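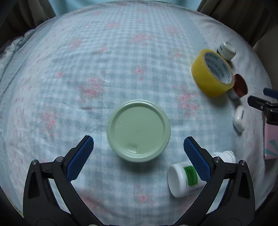 Swai bedroom things – read me first

Hello! I started this folder in September, when I got tired of forgetting what I own. It covers the small stuff that ends up on the bed when I tidy: tubs, bottles, anything with a lid. Version 2, last changed December 12, 2018.

What goes in the notes: lid colour, label colour, and which shelf it lives on. The round pale green tub goes under "lids", the white bottle with the bright green label under "screw caps". I don't copy out small print (life's too short).

The checked blanket with the pink flowers and bows has its own entry under "bedding", and yes, it's my favourite!

Still to do: shelf 17, plus the Distuslow box – I keep putting that one off.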